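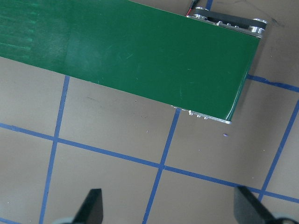

Photo: Kunasent

Tabletop Belt Conveyor: Frequently Asked Questions
Last updated 2026-03-09

Are scratches on a green belt a defect?
Fine surface scratches and pale scuff lines are cosmetic. Replace the belt if you find a cut, a lifted splice, a frayed edge, or cracks that open as the belt passes over a roller.

What can I clean the belt with?
A lint-free cloth dampened with water and a little dish soap. Disconnect the power first. Do not use acetone or paint thinner. Wipe off the soap with a second damp cloth and let the belt dry before running it. The Tomar cleaning spray is intended for the rails only.

How do I set belt tension?
Turn both tension screws by the same amount, a quarter turn at a time, and run the belt for 2 minutes between adjustments. Stop when the drive roller no longer slips under your normal load. A belt that is too tight loads the bearings and raises motor current.

The belt drifts to one side. What should I check?
Check that the frame is level across its width, then that the rollers are parallel. Tighten the screw on the side the belt is drifting toward, one eighth of a turn, and wait for the belt to settle. Residue on a roller produces the same symptom.
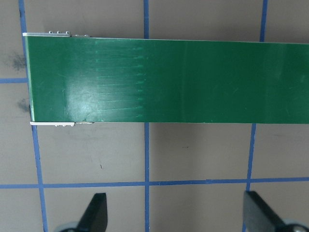 One reader reports that drift on a Mustmont unit came back every few days until both rollers were cleaned with the belt off, and that no further screw adjustment was needed after that. We agree with the order: clean first, adjust second.

Does the conveyor have to be fixed to the table?
For light parts at low speed, no. If the frame creeps, clamp the mounting brackets. Mark the position with painter's tape so the conveyor can be put back in the same place after service. Tape left down for months can leave adhesive behind.

How should the motor wires be routed?
Keep them clear of the rollers and leave enough slack that the connector carries no load. On our standard wiring, swapping red and black at the motor terminals reverses the belt. Do this with the adapter unplugged.
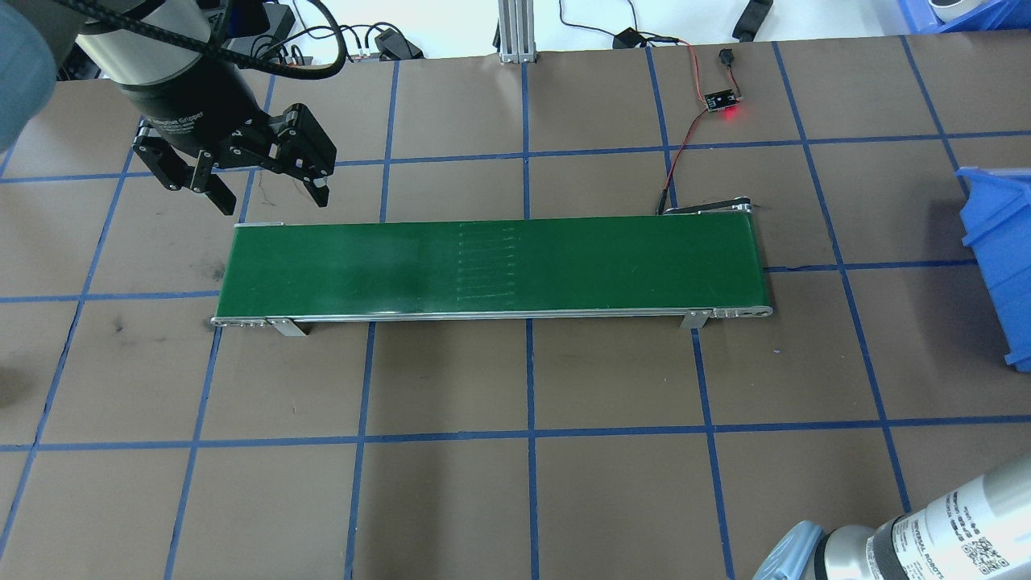

What is the service interval?
Inspect the belt and the frame screws every 4000 operating hours. Check tension after the first 10 hours on a new belt, which stretches slightly during that period.

Can I fit a Skorano belt?
Yes, if the width and loop length match. Belt thickness must be within the limit in the parts list. Updated part numbers will be posted in April.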